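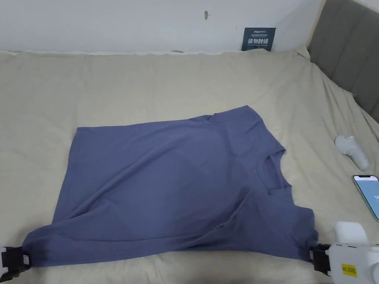 Foto: Szymon Ziółkowski

Inicio | Pruebas | Pinzas | Cámaras | Controladores | Archivo | Contacto

Pinzas manuales Kavberg, probadas con ropa: buenas mordazas, peor empuñadura

29 de mayo de 2023
Compartir (13) | Comentarios (8)

Las pinzas manuales para recoger demostraciones suelen probarse con cubos, tazas y piezas impresas. Son objetos agradecidos: tienen una forma y la conservan. En nuestro caso el trabajo es textil, así que hemos hecho la prueba con camisetas, toallas pequeñas y alguna funda de almohada, casi siempre sobre una cama y a veces sobre una mesa.

El juego que analizamos es el Kavberg de dos unidades, izquierda y derecha, con mordaza negra y carcasa blanca. Lo comparamos con el Skincombe, que llevábamos usando desde enero y que conocemos bien, defectos incluidos. Los dos juegos los hemos comprado nosotros. Szymon Ziółkowski y yo nos repartimos las sesiones, y él hizo más horas con el Kavberg porque tiene las manos más grandes, un dato que importa más adelante.

Mordaza

La mordaza del Kavberg es de caja cuadrada y cierra en paralelo. Con punto de algodón fino agarra bien desde el primer día. Para coger una camiseta por las dos esquinas del bajo y tensarla un poco, que es el gesto que más repetimos, no hace falta buscar un ángulo especial: se baja la pinza, se pellizca y se tira. El Skincombe obliga a entrar más tumbado, y en una superficie blanda eso supone arrastrar también la sábana.

La sábana es el problema de fondo en este tipo de trabajo. Con una mesa rígida las puntas hacen tope; con un colchón debajo se hunden y el pellizco se lleva dos telas en lugar de una. El Kavberg también lo hace, pero menos. Anotamos los agarres dobles durante 200 intentos con cada juego, los mismos gestos y la misma cama, y salieron 13 con el Kavberg. Con el Skincombe dejamos de apuntar antes de terminar la serie, porque ya estaba claro cuál iba por delante, y por eso no doy la cifra.

Con felpa gruesa la diferencia desaparece. Las toallas llenan la boca de la mordaza y las dos pinzas tienden a escupir el borde si se tira en diagonal. Para dobladillos gruesos y cuellos de canalé conviene cerrar más despacio de lo que pide el cuerpo.

Empuñadura y peso

Aquí el Kavberg pierde. La carcasa es voluminosa, y en las sesiones largas el volumen cansa más que el peso. En báscula, cada unidad da 514 gramos con nuestro cable incluido. No parece mucho, pero con los dos brazos adelantados sobre una cama baja se nota en los hombros a la media hora. Szymon aguantaba sesiones completas. Yo tenía que parar antes y cambiar la altura de trabajo.

El gatillo tiene un recorrido largo y un muelle correcto. Se dosifica bien el cierre intermedio, útil para dejar que la tela resbale un poco entre las puntas sin soltarla. En el Skincombe ese punto intermedio casi no existe – está abierto o está cerrado – y quien lleve tiempo con él tendrá que desaprender un par de costumbres.

También hay que vigilar el choque entre las dos carcasas. Al juntar esquina con esquina para doblar una prenda pequeña, los cuerpos se tocan antes que las mordazas. Con una camiseta de adulto hay sitio de sobra. Con ropa de bebé no pudimos completar el pliegue final sin girar una de las dos pinzas hacia fuera, y ese giro queda luego en los datos.

Cámara

Trabajamos con una vista desde la cabeza y sin cámaras en las muñecas. Desde esa altura la prenda ocupa la parte central y baja de la imagen, y las pinzas entran por los lados. La derecha suele verse bastante más que la izquierda, de la que a menudo solo queda la punta de la mordaza. Esto no depende de la pinza, depende de cómo lleva la cabeza cada persona, pero el tamaño del Kavberg lo complica: si se corrige la postura para meter las dos, la carcasa blanca empieza a tapar tela.

El color me genera dudas. El negro de la mordaza contrasta muy bien con una camiseta azul grisácea y con una sábana beige, y el punto de agarre se localiza sin esfuerzo al revisar. El blanco de la carcasa, en cambio, se confunde con ropa blanca y con una pared blanca. Bogumił Kwiatkowski, que revisa los episodios, acabó pidiendo que las prendas claras se grabaran aparte. Nosotros hemos forrado un juego con cinta mate gris y la revisión ha mejorado.

Con luz suave y difusa no tuvimos reflejos molestos. Con una lámpara directa, sí, y sobre todo en las partes redondeadas.

Software y registro

El programa de captura de Kavberg funciona y poco más. Empareja las dos unidades a la primera, guarda la apertura de cada mordaza y marca el inicio y el final del episodio. Perdió la sincronía dos veces en más de 800 episodios, siempre después de suspender el portátil. La exportación es lenta y no permite renombrar por lotes, así que seguimos pasando los archivos por un script propio.

La calibración hay que repetirla al cambiar las puntas. El manual lo menciona en una nota al pie de la página de limpieza, donde tardamos bastante en encontrarla.

Desgaste

Las puntas de goma siguen enteras. El tornillo de la mordaza izquierda se aflojó a la segunda semana y lo fijamos con un poco de sellador. El recambio de puntas se vende solo en pares y tarda en llegar.

Lo que nos gusta
– Pellizca una sola capa con bastante fiabilidad, incluso sobre colchón.
– Cierre intermedio fácil de dosificar.
– Emparejamiento sin problemas.

Lo que no
– Carcasa demasiado grande para prendas pequeñas.
– Cansa los hombros en superficies bajas.
– Exportación lenta.

Para quién

Si se graba sobre todo tela fina y prendas de adulto, cambiaría el Skincombe por el Kavberg, y es lo que hemos hecho. Para toallas no merece la pena el gasto. Quien tenga manos pequeñas debería probarlo antes un rato largo, no cinco minutos. Nos queda pendiente repetir la serie de agarres con sábana bajera ajustable, que se mueve menos que la nuestra, y con las puntas estrechas, que todavía no han llegado.

Relacionados
Braria: primeras impresiones del controlador de una mano
Skincombe después de cuatro meses de uso
Puntas de goma o de silicona para tejidos finos
Cámara en la cabeza o en la muñeca: qué se pierde con cada una
Li, un soporte de pared para dos brazos ligeros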